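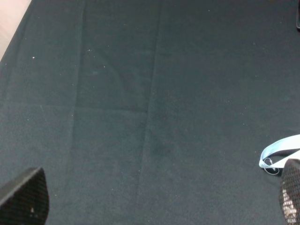 Gaëtan Leclerc
Volau 導入ガイド執筆担当／Drurninville 作業室 機材係

シェア 400　コメント 3

第二章　買う前に決めておくこと、予算の立て方

箱を開ける話は次の章です。この章では、まだ注文ボタンを押していない人に向けて、Volauの卓上アームを一式そろえるまでの段取りを書きます。配線図だけ見たい人は飛ばしてもらってかまいませんが、できれば2.3の机の項だけは読んでいってください。私が一番お金を無駄にしたのがそこなので！

Drurninvilleの作業室で最初の一台を入れたとき、私はアーム本体の値段だけを表計算に打ち込んで、得意顔で所長に持っていきました。承認はすぐ下りました。そのあと机が足りない、布が足りない、延長コードが短い、グリッパーの指先の替えがない、と追加申請を出し続けて、最後のほうは所長の部屋のドアをノックする音まで小さくなっていたと思います。この章の順番は、そのときの追加申請の順番をひっくり返したものです。

2.1　何をつかませるかを先に決める

機種選びのページを開く前に、紙を一枚用意してください。つかませたい物を書き出します。カテゴリー名（「小物」「日用品」）で書くと後で役に立たないので、物の名前で書くのがおすすめです。

1. 作業室や家の中を歩いて、つかませたい物を実際に箱に集めます。
2. 集めた物を、硬い物、柔らかい物、転がる物に分けます。どこに入れるか迷う物は、迷ったまま別の袋に入れておきます。
3. それぞれの一番太いところと一番細いところを測って、紙に書きます。
4. 重さを量ります。中身が減っていく物（スプレーや洗剤のボトルなど）は、満タンのときの重さで書いてください。
5. ひも、布、薄い袋のように形が決まらない物には、紙の余白に印をつけます。

注意：手順4を飛ばして、空のボトルだけで機種を決めないでください。私はやりました。可搬重量の表とにらめっこして「余裕じゃないか」と言っていたのは、空き容器を量っていたからです。

メモ：印をつけた物が多い人は、本体を一つ上の機種にするより、指先のパッドとカメラに予算を回したほうが満足すると思います。薄いひもを机から拾うのに必要なのは力の強さより指先の当たり方で、ここは本体の仕様表をいくら眺めても出てきません。

この紙は捨てないでください。見積もりを頼むときも、机を選ぶときも、あとで所長に説明するときも使います。うちではコーヒーの染みだらけになって、今も棚の横に貼ってあります。

2.2　指先とカメラ

Volauのアームは、本体とグリッパーが別売りです。カタログの写真にはきれいに組み上がった姿で載っているので、全部入りだと思い込みやすいところです（思い込みました）。注文の前に、見積書に次の項目が並んでいるか確かめてください。

・グリッパー本体
・指先パッド（左右一組）
・手首カメラと取り付け金具
・カメラ用のケーブルと、ケーブルを腕に沿わせる留め具
・替えのパッド

うちはグリッパーと手首カメラの組み合わせをEglītisから買いました。代金は1395ユーロ。送料は別でした。地元の代理店で、返事が早いのと、電話に出る人がちゃんと実物を触ったことがあるのがありがたいです。ほかの店でも買えるはずなので、見積もりは複数取ってください。ただ、取り寄せの部品が一つでも混ざると、そこだけ納期がずるずる延びます。値段の欄のとなりに納期の欄を作っておくと比べやすいですよ。

指先パッドの選び方を順に書いておきます。

1. 2.1の紙を見て、硬い物と柔らかい物のどちらが多いか確かめます。
2. 硬くてつるつるした物が多ければ、表面に細かい網目のあるタイプを第一候補にします。
3. 傷をつけたくない物が多ければ、柔らかい素材のタイプも候補に入れます。
4. 候補が決まったら、替えを必ず同じ注文に入れます。
5. 届いたパッドの袋に、買った月と取り付けた月を書きます。たとえば「6月購入」だけでもかまいません。

注意：パッドは左右を同時に替えてください。片方だけ新しいと、つかんだ物が少しずつ傾くことがあります。原因がパッドだと気づくまで、私はソフトの設定をいじり倒しました。あの午後を返してほしい！

メモ：替えのパッドは消耗品として申請するのがいいです。うちの経理では、本体と同じ「設備」の欄に書くと翌年の追加が通りにくくなります。このへんは職場の決まりによるので、経理の人に一度聞いてみてください。お菓子を持っていくと話が長くなりますが、聞きたいことは全部聞けます。

手首カメラについても少しだけ。解像度の数字で選びたくなる気持ちはよくわかります。私もそうでした。でも、手首についたカメラは物にぐっと近づきますから、近くにピントが合うかどうか、指を開いたときに両方の指先が画面に入るかどうかを先に聞いてください。代理店に「指をいっぱいに開いた状態の画像を送ってください」と頼めば、たいてい送ってくれます。送ってくれない店なら、そこで買うのは少し考えます。

2.3　机と布

さて、机です。

初めに使っていたのは、倉庫に余っていた折りたたみ机でした。アームが動くたびに机も一緒におじぎをするので、つかむ位置が毎回ほんの少しずれます。天板の下に雑誌を挟み、脚に重りを載せ、最後は壁に押しつけて、それでもだめでした。結局Burkonの作業机を買いました。659ユーロです。机にその値段！と所長には言われましたが、届いた日の夕方にはもう文句を言われませんでした（所長が自分の肘をついてコーヒーを飲んでいたので、気に入ったんだと思います）。

机を選ぶときの手順です。

1. アームの届く範囲を、床に養生テープで描きます。紙の図面でもできますが、床に描くと通路がふさがるかどうかまでわかります。
2. 描いた範囲より一回り大きい天板を選びます。
3. 固定用の金具を挟めるか、天板の縁の厚みを確かめます。
4. 引き出しつきの机は、金具が引き出しに当たらないか確かめます。
5. 机を置く場所の床を、手のひらで押すか足で踏むかして、きしまないところを探します。
6. 搬入経路を測ります。ドアの幅、廊下の曲がり角、エレベーターの順です。

注意：手順6を忘れて机を注文した人を、私は二人知っています。一人は私です。ドアを外しました。

天板の上に敷く布も、見積もりに入れておきましょう。小さな金額ですから、後で買えばいいと思いますよね。うちもそう思って、届いたアームの前で布を待つことになりました。候補は暗い色で、光らない生地です。天板がつやつやしていると照明が映り込んで、カメラの画像に白い帯が出ます。厚手のフェルトのような生地だと、置いた物が滑りにくく、指先が机に触れたときの音も静かになります。

布を敷くときは、次のようにします。

1. たたんだ布を広げて、折り目の向きを見ます。
2. 低い温度でアイロンを当てます。生地の表示に従ってください。
3. 天板に広げ、中央から外へ向かって手でならします。
4. 端をクリップかテープで留めます。
5. 粘着ローラーをかけます。

メモ：折り目は、がんばっても少し残ります。私は途中であきらめました。高さのある物をつかむだけなら、まず困らないはずです。薄い物を扱う予定の人だけ、丸めた状態で送ってくれる生地屋さんを探してください。送料は高くつきますが、アイロン台の前に立つ時間を考えると悪くない買い物です。

メモ：粘着ローラーは布と同じ注文に入れてください。暗い布は糸くずがよく目立ちます。替えのロールもいります。笑い話みたいですが、うちで一番早くなくなる消耗品がこれです。

布は洗い替えも含めて二枚あると楽ですが、買うなら同じ店の同じ生地を、同じときに。後から買い足した布は、同じ品番でもほんのり色が違いました。人間の目にはどうでもいい差でも、画像を並べると気になります。

2.4　予算表の作り方

ここまでの紙と見積書がそろったら、表にします。凝った書式はいりません。私の表は列が少ないので、印刷しても一枚に収まります。

1. 左の列に品名を書きます。代理店の品番ではなく、自分がわかる名前で書いて、品番はとなりに添えます。
2. 次の列に、見積もりの金額と、税と送料が含まれているかどうかを書きます。
3. 納期を書きます。「未定」と言われた物は未定のまま書いて、赤くします。
4. 「これが届かないと始められない」物に丸をつけます。
5. 消耗品だけを下にまとめ、一年でどのくらい使うかを見積もります。
6. 最後に予備費の行を足します。

手順5の消耗品ですが、うちの作業室では初年度におよそ400ユーロかかりました。パッド、布、ローラー、ケーブルの留め具、つかませるために買った日用品の代金も入っています。そう、つかませる物にもお金がかかるんです！　最初は家から持ってきた物で足りますが、落としたりへこませたりするうちに、家族の視線が冷たくなってきます。初めから予算につけておいたほうが平和です。

注意：予備費を「その他」と書かないでください。うちでは「その他」は真っ先に削られます。「設置時の調整部品」と書いたら通りました。中身はケーブルやネジですから、嘘は書いていません。

手順4の丸は、あとで思いのほか役に立ちます。予算を減らしてほしいと言われたとき、丸のない物から来期に回せるからです。うちの場合、丸がついたのは本体、グリッパーとカメラの組、机、布、非常停止スイッチでした。照明は丸なしで始めて、しばらくは天井の明かりだけで動かしていました。窓からの光が強い部屋だと、照明かカーテンのどちらかは最初から必要になるかもしれません。朝と夕方に、布を敷く予定の場所へ白い紙を置いて、影の出方を見比べてみてください。
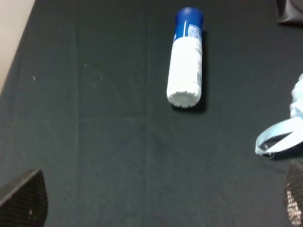

スプレー缶のような丸い物をつかませたいのですが、一つ上の機種を買うべきでしょうか。

まず、缶の一番太いところの寸法と、中身が入った状態の重さを測ってください。その太さよりグリッパーの開き幅に余裕があり、重さが可搬重量に収まっていれば、今の機種のままで足ります。可搬重量の数字にグリッパー自体の重さが含まれる場合があるので、そこは代理店に確認を。太さがぎりぎりのときは、本体を替える前に開き幅の広いグリッパーの見積もりを取ってみてください。なお、練習に使う缶は中身を使い切った物にし、重さの確認は圧力のかかっていない容器に水を入れた物で代用してください。

もう一つ、この話題でよく相談されるのが転がり対策です。缶を寝かせて置く練習をするなら、専用の受け台を買う前に、厚手の布の上で試してみてください。それで困るようなら受け台を検討します。うちは受け台を先に買ってしまって、今はペン立ての横で私の眼鏡を載せています。

2.5　注文から届くまで

承認が下りたら、勢いで全部いっぺんに注文したくなりますよね。私もそうです。ただ、届く順番がばらばらだと、廊下が段ボールで埋まります。次の順に出すと落ち着いて進められます。

1. 納期の一番長い物を先に注文します。うちでは手首カメラの取り付け金具でした。あんなに小さいのに！
2. 机を注文し、届く日が決まったら置き場所を空けます。
3. 本体とグリッパーの注文を出します。できれば同じ店にまとめて、通信ケーブルの種類が合っているか書面で確かめます。
4. 布、ローラー、クリップを注文します。
5. 電源を確認します。コンセントの位置、ほかの機器と同じ回路かどうか、延長コードの定格を見ます。
6. 受け取る人を決めて、代理店に名前と電話番号を伝えます。

注意：手順5で少しでも不安があれば、電気工事の人に見てもらってください。コピー機と同じ回路につないでいて、誰かが両面印刷を始めるたびに止まる、という楽しい一週間を過ごしたことがあります。

注意：非常停止スイッチは、座ったままでも立っていても手が届く場所に置けるよう、ケーブルの長さを机の寸法と照らし合わせてから注文してください。巻いて余る分には困りません。足りないと、その日は動かせません。

メモ：本体の箱は捨てないでください。保証期間中の修理では元の箱に入れて送るように言われます。場所を取りますから、保管場所も計画のうちです。うちは机の下に入れています。足が伸ばせません。

届いた箱は、開ける前に外側を写真に撮ってください。へこみや破れがあれば、受け取りのサインの前に配送の人に伝えます。それから納品書を見積書と一行ずつ突き合わせます。面倒ですが、Eglītisからの荷物でも一度、パッドの種類が注文と違っていました。その日のうちに電話したので、交換はすんなり済みました。

2.6　中古や貸し出しはどうか

予算が足りないとき、中古の話が必ず出てきます。頭から反対はしません。机は中古で十分だと思いますし、照明もそうです。本体を中古で買う場合は、次のことを売り手に聞いてください。

1. 使っていた時間と、主に何をさせていたか。
2. 関節の部品を交換したことがあるか。あるなら、その記録を見せてもらえるか。
3. 制御ソフトの使用権が、新しい持ち主に移せるか。
4. 目の前で動かしてもらえるか。遠ければ、全部の関節を動かしている動画でもかまいません。
5. 付属品の箱の中身の一覧。

3が見落とされがちです。機械は手元にあるのに起動画面から先へ進めない、という相談が私のところにも来ました。使用権の移し方はメーカーごとに違うので、先に問い合わせてください。

グリッパーの中古は、私はあまりすすめません。指先のパッドは替えられても、開閉する部分のがたつきは写真ではわかりませんから。手で触って確かめられるなら、また話は別です。

貸し出しで始める手もあります。とくに2.1の紙に「迷った物」がたくさん残っている人は、短い期間だけ借りてみると、どの指先が必要かはっきりします。借りるときは、消耗品の扱いと、机に金具の跡がついた場合の扱いを契約書で見ておいてください。金具の跡は、つきます。当て板を挟むと少しましです。

2.7　所長（あるいは家族）に見せる前の確認

提出の前に、表を一晩置いてください。翌朝もう一度読むと、だいたい何か抜けています。私の場合は延長コードでした。そのあとで次の点を見ます。

・税込みと税抜きが混ざっていないか
・グリッパーと手首カメラが本体とは別の行になっているか
・机の搬入費が入っているか
・替えのパッドと布の洗い替えがあるか
・納期が未定の物を、丸つきのまま放っていないか
・箱の保管場所を決めたか

抜けが見つかったら足して、金額が増えた理由を備考に一行書いておきます。長い説明はたぶん読まれません。うちの所長は備考欄しか読まないので、私は備考欄にだけ敬語を使っています。

次の章では箱を開けて、机に金具を留めるところから始めます。六角レンチは本体の箱に入っていますが、柄の長いものが一本あると手首が楽です。これも表に足しておいてください。

コメント 3

関連する記事
・第一章　Volau卓上アームでできること、できないこと
・第三章　開梱と机への固定
・第四章　手首カメラの取り付けとケーブルの取り回し
・Burkonの作業机を組み立てるときに手元に置くもの
・指先パッドの替えどきと保管のしかた

お問い合わせ　｜　© Volau 導入ガイド編集部　｜　ページの先頭へ戻る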